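Handheld gripper pair, marker cubes dropping out at steep wrist angles

sasora_bench
Posted 2018-11-20

Second pair of handheld grippers is together. Same trigger linkage as the first pair, new printed bodies, marker cube on top of each one. Pose comes from a head camera looking straight down. The goal is to log two-handed tasks at home and replay them on the arms later.

Tracking is good over most of the table. It gets bad when I pitch a gripper forward to get a finger under something flat. Trays are the worst case. The cube turns to one oblique face and the pose flips between two solutions.

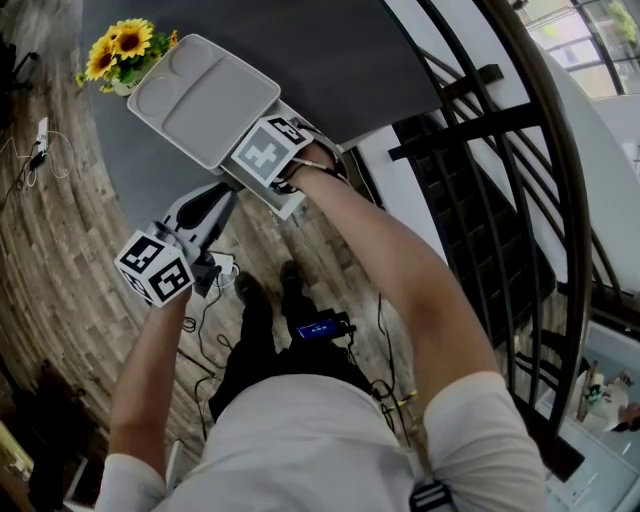 Camera to table is 610 mm. Exposure is fixed and the cubes are printed matte. I have tried a larger marker and gained very little. Next step is either a second camera at the side or an IMU in each body. Opinions?

karaca
Flip ambiguity is normal with one planar marker. Are you solving per face or for the whole cube? If two faces are visible, all eight corners should go into one solve.

sasora_bench
Per face, then averaging.

karaca
Then fix that before buying anything. Averaging a good pose with a flipped one gives you a third pose that is also wrong.

steltico
Disagree that it's enough. At steep pitch he may only have one usable face, and a joint solve does nothing there. IMU, 400 Hz, fuse it.

karaca
An IMU means a battery, a clock sync problem and more mass on the hand. Reject any solution that jumps more than 9 degrees between frames and see what is left.

steltico
And when the first frame is the flipped one?

soma_k
Tilt the cube mount back 20 or so. Costs one reprint per side.

sasora_bench
Joint solve is in. Flips are almost gone on the left, still there on the right when I press down on an edge. Reprinting the right mount tonight. IMU stays on the list.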